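Blocks and Table: Gallery 569

Home > Galleries > Small Objects > Gallery 569

Posted 16 Oct 2026

Gallery 569 covers the colored blocks and the table they are used on in the Krajewska room in Grerkville. The blocks are small cubes, a few centimeters on a side, in plain colors: green, red and yellow. They are the kind of thing most people have seen in a classroom or a toy box. I have been keeping pages on small everyday objects for several years, and blocks come up often. They get used hard and they show it.

The page is a record of condition and use. Captions are short where the object is simple and longer where there is something to say about paint, surface or layout. Larger views open in the same window. Use the back link to return to the list.

The blocks

The blocks came out of a mixed tub with an Eduteck label, bought in April. The tub had cubes, cylinders, arches and a few triangles, and the cubes were kept together for stacking. The rest went to a shelf and will get their own page later. Mixed tubs are good value if you don't mind that pieces differ in finish and feel. If you want every piece to match exactly, buy a boxed set from a single run and keep it apart from everything else.

Green

A bright emerald that goes toward teal. The corners are soft and the block is slightly irregular, so it does not read as a machine-perfect cube when you see it close. Green is the one I would pick out first for wear. Fine pale scratches cross each other over the top face, most of them across the middle and the right side, and there are small dark specks between them.

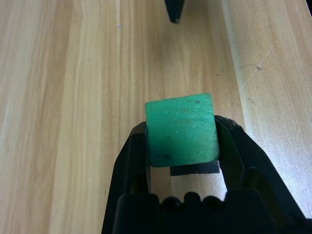
Scratches like these do no harm to a stacking block. They are a surface matter, and a block can carry them for a long time before the edges start to go. Dark smudges are different – they can rub off onto whatever the block is put down on, and they make the color hard to judge in a photograph. A cloth dampened with plain water and a little dish soap takes off most ordinary grime. Wipe, then dry right away. Soft materials hold water in the scratches, and paint on wood can lift if it is left wet overnight.

I don't recommend magic-type erasers on colored blocks. They work by sanding, and they leave a dull patch that shows more than the dirt did. I tried one on an old blue cylinder and the patch is still there.

Pen marks are common on shared blocks. People number them, initial them or draw a small arrow to show which side goes up. If you buy secondhand, expect some. Leave the marks alone if they tell you something useful, and write down what they mean before they fade.

Red

A painted wooden cube in a strong crimson. In direct light the top face looks pinker than the front. I have had questions before about whether two photographs show different blocks when it was only the light that changed, so it is worth knowing how far a painted face can shift.

Painted wood wears in its own way. The first thing to go is usually a corner, then an edge, then the middle of whichever face lands on the table most. Small specks and scuffs on the flat faces come from contact with other blocks and from whatever is loose on the table. A mottled look usually means the paint has thinned a little in places without coming away. 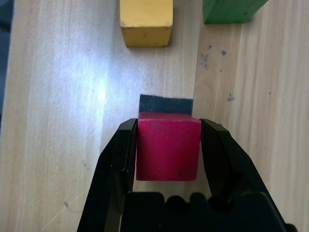 Light is the main problem when photographing painted blocks on pale wood. A lamp or ceiling fixture puts a white patch on the finish of the table, and the camera darkens everything else to make up for it. You can move the table, move the lamp or wait for a cloudy day. A sheet of tracing paper taped in front of the lamp also helps. Keep the paper well away from a hot bulb.

For touching up red wooden blocks I have used Skondel matte enamel, thinned slightly and put on with a small flat brush. Two coats are enough. Let the first one cure for 7 days before the second, even though it feels dry much sooner. Do one face at a time and stand the block on a bottle cap so nothing sticks. If the blocks are going to small children, use only paint that is sold as safe for toys, and read the can.

Touching up changes the block slightly. A coat of paint adds a little thickness, and a face with a ridge along one edge will not sit flat. Sand very lightly between coats and check it on a piece of glass.

Yellow

Yellow gets less space on this page. It is close to the other cubes in size, and it shows up well against almost anything except pale wood, where a washed-out photograph can lose the top edge. If you have trouble with this, drop the exposure a little and let the table go darker than it looks in person.

Yellow paint in general tends to need more coats than red or green to cover bare wood. Anyone who has painted a yellow chair will know this already. On older blocks you often see the grain showing through yellow when the red ones from the same tub still look solid.

The table

The top is light wood in a honey-beige tone, with a visible grain and a seam where one board meets the next. The boards are not an exact match. One side is warmer and has stronger streaks. It makes a good background for colored blocks. Strong grain can be distracting in a close view, but it also helps you see at a glance whether a block has been set down straight.

Seams matter more than people expect. A small cube set across a seam can rock if one board stands a hair higher than the other. Run a fingernail over the joint. If it catches, build somewhere else on the table, or put something thin and flat under the first block.

Wipe the top down before blocks come out. Grit is what puts fine scratches on soft faces, and you usually can't see it until it has done its work. A dry microfiber cloth is enough between uses. Once in a while use a damp one and dry the table along the grain.

Stacking

Small cubes stack well when the faces are flat and the base block does not move. Most trouble starts at the bottom. If the first block is a little crooked, the second one follows it and the third one shows it. A fixed spot to build on makes a difference, and it also means that every tower starts from the same place, so you can compare one photograph with the next.

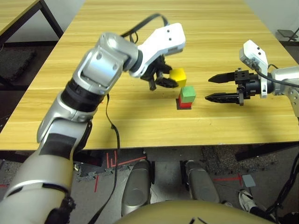 Order is a matter of taste. I like a strong color at the bottom and a light one at the top, and other people sort them by size or weight. With cubes this close in size, any order will do. Red is the base here, on a dark square stuck down to the wood, with green sitting directly on it and yellow over the pair at a slight tilt. A tilted block should be leveled before it is let go. If one edge touches first and the other drops, it can nudge the block underneath, and a soft-cornered block gives you less flat surface to land on.

Things I check on a stack, in no special order:

Base block square to its marker.
Faces clean, no crumbs or grit between blocks.
The worst face of each block turned up or to the side, so a good face does the resting.
Nothing leaning on the table while the top block is going on.

Taller towers than three are possible with cubes this size. I stop at 4 for photographs. Past that, the color at the bottom gets small in the picture and the top one is usually out of focus.

A note on markers. Black shows up clearly on light wood and around the base of a red, green or yellow block. White disappears on pale wood as soon as there is any glare. The marker should be a bit larger than the block so that some of it shows on each side. If it is exactly the same size, it vanishes as soon as the block goes down and you lose the use of it. Thin felt, card and craft foam all work. Foam is the easiest to cut, but it compresses at the corners after a while and should be replaced when it does. Press tape down flat at the edges or it will collect dust.

Blocks on the table

With the cubes side by side, the colors are easier to compare than in a tower. Red stays on its black square, and yellow and green are to the left of it. I like this kind of view for a record. All three colors are in one view and none is on top of another, so it is the one to look at if you only want to know what the set looks like.
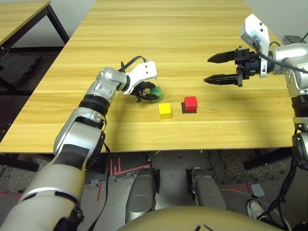 Storage and next pages

Cubes are stored flat in a shallow tray with a cloth in the bottom. Avoid deep tubs for painted blocks if you can. Every time someone reaches in, the whole load shifts and the corners take it. A baking tray or a drawer organizer from any housewares store will do the job, and the blocks can be seen without digging for them.

Keep painted wood out of direct sun. Reds fade first in my experience, and they fade unevenly if one face is always toward the window. Keep soft or rubbery blocks from sitting pressed against painted ones for months at a time. Some soft materials mark paint, and some pick up color from it.

Cylinders and arches from the same tub are next, then the triangles. The arches have chips along the inner curve and will need closer views than the cubes did.

Related galleries: Wooden Spools – Counting Rods – Painted Beads – Drawer Organizers

Back to Small Objects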